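Buying the second arm was the easy part, says Denow's equipment planner

Sølve Eklund keeps his equipment budget in a spreadsheet with a tab for every year since he joined Denow. The tab for the current year has more red cells than he would like.

"It was a good plan in October," he says. "Then the quotes came in."

Eklund plans and buys equipment for Denow, a small firm that tests handling methods for makers of toys, stationery and other light goods. Customers send in a product and want to know whether a robot can pick it up, turn it round and put it in a box without damaging it. For most of the firm's life that meant one arm and a lot of fixtures. In the past year it has meant two arms working together.

The arms themselves were the simplest item to price. Denow had a quote from Tenavis and another from Lamptey, and the two were close enough that delivery time settled it. Lamptey could ship in 11 weeks. Tenavis would not commit to a date.

"I'd have paid a bit more for a date I could believe," Eklund says. "In the end I didn't have to."

What he had not planned for was everything else. He had put down a single line for mounting and cabling and given it a round figure, as he had done for the old single-arm cell. The final cost of that line was £3,293. It covered aluminium extrusion, a mounting plate, cable management, wall panels and a good deal of small hardware that he had assumed was already in the stores cupboard.

"We had bolts, but they were the wrong bolts," he says. "That sounds silly until you've got two arms sitting in boxes and a customer asking when you can start."

His advice to anyone writing a budget for a similar cell is to draw the whole thing first, down to where the cables go, and to price from the drawing. Denow did it the other way round. The arms were ordered, the drawing followed, and the orders for parts went out in five batches as people noticed what was missing. Eklund reckons the delivery charges alone would have paid for a spare set of gripper fingers. 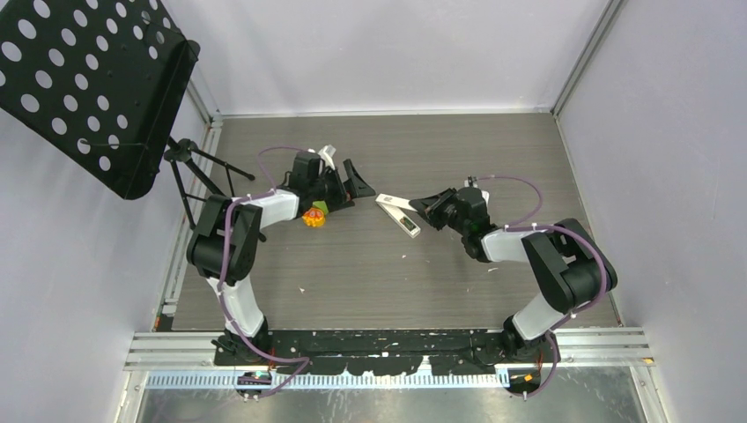

Grippers are the subject he comes back to most. The standard fingers were included in the price of the arms, and he left nothing in the budget for others. Within a month the test staff were asking for softer tips, longer tips and a narrower pair for flat items.

"Every product wants something slightly different," he says. "If you're buying for a factory line that makes one thing, you buy one set and you're done. We don't know what's coming through the door next week. I should have treated fingers like printer ink."

He now sets aside £200 a month for them. Some months it is not touched, and the money rolls over to the next.

Cables get the same treatment. The ones on a moving arm are bent thousands of times and Eklund treats them as a running cost. He keeps one full spare set on the shelf and reorders when it is opened. Before that rule came in, a failed cable stopped work for 2 days while a replacement was on its way.

The software was the hardest decision. Denow uses a package called Clulik to record and replay the movements of both arms, and the licence is charged per arm, per year. Moving from one arm to a pair doubled the bill. Eklund asked for a discount and was offered a longer contract instead, which he turned down.

"Three years is a long time for us," he says. "We might have four arms by then, or we might be back to one. I'd rather pay the yearly price and be able to walk away."

He is also wary of spending on the room. An early version of the plan included a larger enclosure, better lighting and new flooring for the whole bay. He cut it back to what the cell needed to run. The lighting may return next year. The flooring, he says, will not.

Asked whether the second arm has been worth it, Eklund is careful. Some jobs need one hand to hold and another to place, and the firm used to refuse those. It now accepts them. Setting up a test takes longer, though, and more staff time goes into each job than he had allowed for. He has not yet got a full year of figures and does not want to guess.

"I can tell you what it cost to the penny," he says. "What it's brought in, ask me when the year's closed."

In the meantime he has started on the next budget. There is a line for mounting, a separate one for cables, and another for panels and framing. Fingers have their own tab. He has also added a sum for training, after finding that only one person in the building felt confident enough to change a gripper without the manual open beside them.

No new arms are on the list. Tenavis has been in touch with a date this time, and Eklund has told them he will look at it once the red cells are gone.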